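Slow Progress on the Road to Prostlow

I have been meaning to write this one up since February, and every time I sat down to do it there was another company to base. So here I am with a cup of tea and a bit of quiet, and I'm going to get it all down before I wander off again.

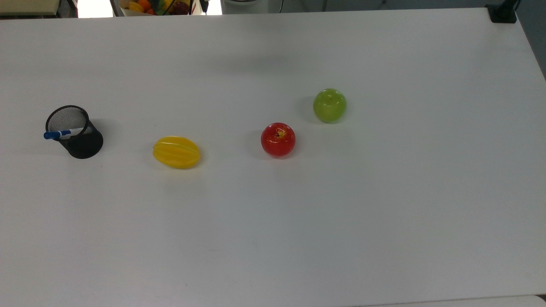 Where the project stands

For those who haven't been following along (and I don't blame you, I go silent for weeks), Ognjen Delić and I are building both sides for a made-up horse and musket campaign set in the valley between Berneck and Prostlow. He has the Berneck army, with its nice sensible gray coats. I have the Prostlow lot, and in a moment of madness I decided they should have white breeches, yellow facings and red cuffs. I do love how they look when they're finished, but yellow over a dark undercoat is a misery, and I've now painted enough of it to last me until retirement.

The target was 600 figures a side in 10mm. I've got my infantry finished apart from two battalions of militia, and the guns are done too, though I glued one of the crews facing the wrong way and had to pry them off with an old butter knife. The cavalry is primed and sitting in a shoebox. I always leave the cavalry. Horses have never been my favorite thing to paint, and I have tried all the tricks people send me, oil washes included (thank you to everybody who wrote in about those, I did enjoy trying them even if my chestnuts came out looking like wet mud!).

The game at Nazma's

We did manage to get a proper game in with what we had. Nazma Weerakoon very kindly offered her dining table and her services as umpire, and she wrote us a little scenario around the bridge at Nonow. My job was to get a supply column across and off the far side by nightfall. Ognjen's job was to stop me, and he had a hidden brigade somewhere that Nazma wouldn't tell me a thing about, however nicely I asked.

I spent far too long being careful. I sent my light troops into the orchard on the left, shuffled the grenadiers up behind them and kept the wagons well back, and by the time I felt ready to go for the bridge we were already on turn eight. Then out came the hidden brigade from behind Amoah farm, on the right, exactly where I had nothing but a single gun and a very nervous colonel. The gun got off one good round of canister and then failed its morale test, and away it went.

The grenadiers held the bridge, bless them. They took a dreadful pounding and threw back two charges, and I got half the wagons over before Nazma called nightfall. She ruled it a narrow Berneck win, and I think that was fair, although I argued about it all through supper. Her lentil soup helped.

Rules grumbles

We're using a set I've been cobbling together for years, and the command rolls still aren't right. A poor general can sit there for three turns doing nothing at all, and while that may be good history it isn't much of an evening out. Ognjen wants to let a brigade always make one simple move even when the roll fails, and Nazma would like to use cards. I'm leaning toward Ognjen's idea, mostly because I have already printed the playsheets and it would only mean crossing out one line.

The smoke markers were a great success, though. Just teased-out cushion stuffing on a washer, and they look lovely along a firing line.

Next up is the militia, then I really will open that shoebox. Ognjen has asked for a rematch at 2000 points a side, and I've told him he can have it as soon as I've got some dragoons to put on the table.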